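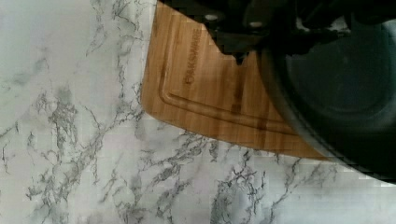 Juice groove and part of the branding on the bamboo board.

Bamboo cutting board rocks on stone counter, and is the groove side the right side up?

Posted in Kitchen > Surfaces and Boards
Asked by Drallby, 15 November 2023

I have a bamboo board with a groove around the edge and a burned-in logo. It was flat when I got it in March. It now rocks by some 2 mm at one corner when I press down. The counter is white with gray veining and reads flat with a straightedge. I oil the grooved face only. Can the board be flattened, and should I be using the plain side for vegetables?

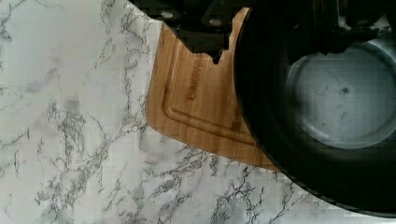 Rocking is worse when something heavy has been left on the board for a day or more. I normally park cookware on it between meals to save space. A large pan sits over the right side of the board like this most of the time, so that side gets less air than the left. I have not put the board in the dishwasher.

3 replies

Padmavathi Nadar
Uneven moisture is the usual cause. You are oiling one face, so the other takes up and loses water faster, and the board cups. Covering part of it with a pan adds to the problem.

To correct it:

Clear the board and wipe both faces with a damp cloth.

Lay it on a towel with the hollow side down. Put an even weight across the whole board and leave it for two days.

Stand it on edge until it is dry on both faces.

Oil both faces and all four edges with food-grade mineral oil. Wait 10 hours, wipe off the excess, and repeat once.

A 2 mm rock will often come out this way. If it returns, a damp dishcloth under the board will stop the movement while you cut.

As for which side is up, either will do. The groove is for meat and wet fruit. For vegetables the plain side gives you more usable area.

Thevar
Get a plastic one. Mine is 13 years old and still flat.

Osuvov
Agree with the first reply on oiling both faces. I would also look at where the board is kept.
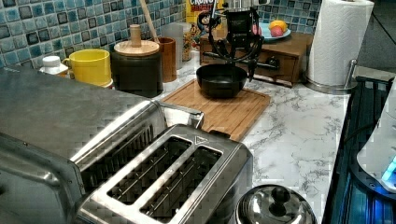
Placement near heat

A toaster oven and a toaster next to the board will dry the near corner faster than the rest. If the corner that lifts is the one pointing at the toaster, move the board farther along the counter before you try to flatten it. Otherwise it will cup again. Store it upright when you are not cutting, and put bowls and pans directly on the counter, with a trivet under anything hot.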